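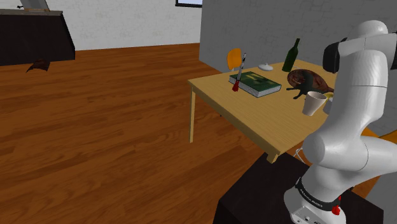
The arm and the wooden table

Tuesday, July 16, 2019

Slept badly and was up before six. The police tape had gone from the end of Claston Road when I went for milk, but the board asking for witnesses is still chained to the lamp post. It gives the time as between ten and half past on Saturday night and asks for anyone who saw a man attacked near the bus shelter. Someone had stuck a lost cat notice over the bottom corner, so you couldn't read the phone number. I peeled it off and put it on the next post along.

I rang the number when I got home. I had been putting it off because I didn't think what I saw was worth much. I was on the 486 that night, upstairs, left-hand side, and we stopped at the lights by the shelter. Two men were arguing on the pavement and a third was walking away from them towards the Flirero cafe. I didn't see anyone hit. The lights changed and that was that. The woman who answered took it all down and asked what they were wearing. One had a pale jacket. I couldn't say more than that and I didn't want to make anything up. She said the bus company keep the film from their cameras for a while, and that knowing which bus it was would help them. She gave me a reference number, which I have written inside the cover of this book.

Work from nine. Slow morning. Two of the girls were talking about it in the kitchen and had the story quite different, with a knife in it, and a car. I said I hadn't heard anything about a knife and left it there. The paper only says head injuries and that he is in hospital in a serious condition. It doesn't give his name. It does say he is 38, or the website does. The printed one says 39.

Had my sandwich on the bench behind the Pascual building. Too hot to stay long. Bought stamps and a birthday card for August while I remembered.

In the evening there was a meeting at the church hall about the attack and I went for the first hour. They had put out 200 chairs and most of them were taken. Two officers sat at the front with a man from the council. The older officer did most of the talking. He said they had knocked at 696 doors since Sunday, and that they still wanted to hear from anyone with a camera on their front door, even if they thought it only showed their own step. People asked about the street lights, which have been out on the shelter side since spring. The council man said a repair had been ordered. A man behind me said it had been ordered in April as well, and got a clap.

After that it turned into a general complaint about the closing of the station counter, and the parking, and I could see it would go on. One thing I did think was useful. A lady from the Iltisier flats asked if they could have someone walk round with the older residents who come home from the late shift at the laundry, and several people put their hands up to do it. I put mine up for Thursdays.

There was a bucket at the door for the man's family. It had made 400 pounds by the time I left, according to the lad holding it. I put in a tenner.

Walked home the long way, by the main road. I noticed I was doing it. The shelter has flowers tied to it now, though he isn't dead, and I wondered whether his family would mind that. The glass on one side has been swept up and a sheet of board put in.

Phone rang at twenty to ten. It was the same woman from this morning – they would like me to come in and make a proper statement, Friday if I can manage it. I said after work would be best, and she said half past five. Must ask to leave on time.

Shirts still to iron. Bins out tonight, the green one.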